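Safe working rules for a small two-arm bench setup?

Posted in Workshop and Making, September 15, 2018

Marisol Jaramillo

Hello all! We've got a pair of small robot arms running on a bench at our makers' club in Udport and I'm having a wonderful time with them. We use them for sorting and tidying tasks with toys and odds and ends, and I've been asked to write a one-page set of rules before the evening group starts using them as well. I'd love that page to be good enough that other clubs could pinch it!

What I have so far: one person is in charge of the session and says out loud when the arms are going live. Speed is capped at 50 per cent for anyone in their first 3 sessions. Hair tied back, no lanyards, no dangling sleeves. Hands stay outside the rails while the motors are powered, even if the arms look parked.

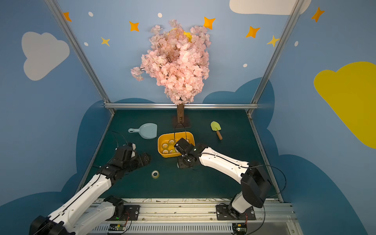 Apolinar Maldonado asks whether the page says anything about who may reset the objects between runs, as the rules he wrote for the Breltidier club left that out and people kept reaching in from both sides. It's a fair point and mine doesn't yet. At the moment whoever is nearest puts the tray and the little garden tools back where they go, and I'd like something firmer than that.

So, two things really. How do you handle resets? And do you keep cables and boards off limits to beginners, or teach them about the wiring from day one?

Erkent_bench

Lovely project, and you're most of the way there already! Resets are where we had all our near misses, so we made them a proper step with its own words. The operator says "stopping", cuts motor power at the switch, and puts both hands where everyone can see them. Only then does one named person reach in. When they're done they step back and say "clear", and the operator repeats it before switching on again. It feels silly for the first evening and then you stop noticing.

Do support the arms before you cut the power, mind. Ours sag, and a gripper dropping on to a tray full of bits is a quick way to crack something. We move them to a low rest position first – it takes a moment and it's worth it.

For cables, I'd teach everyone to look and let only trained people touch. Our start-up check has 4 lines:

Brackets tight on the rail.
Cables have slack through the whole reach and can't snag on the other arm.
Nothing loose lying near the boards.
Stop switch tested with the arms moving slowly.

Whoever does the check signs the sheet. We go through the old sheets every February and it's surprising how often the same bracket turns up.

tinkerpete

just put a big red button on it

Apolinar Maldonado

Agree with Erkent_bench on nearly all of it. I'd add a rule about where the two arms may go. Give each one its own half of the bench and a shared middle, and allow only one in the middle at a time until people are confident. We also stop after 90 minutes and swap operators, tired people being the ones who forget to call out.

On the big red button: yes, do have one, but put it within reach of the person watching as well as the one driving. And please post your finished page, Marisol, I'd happily swap ours for it!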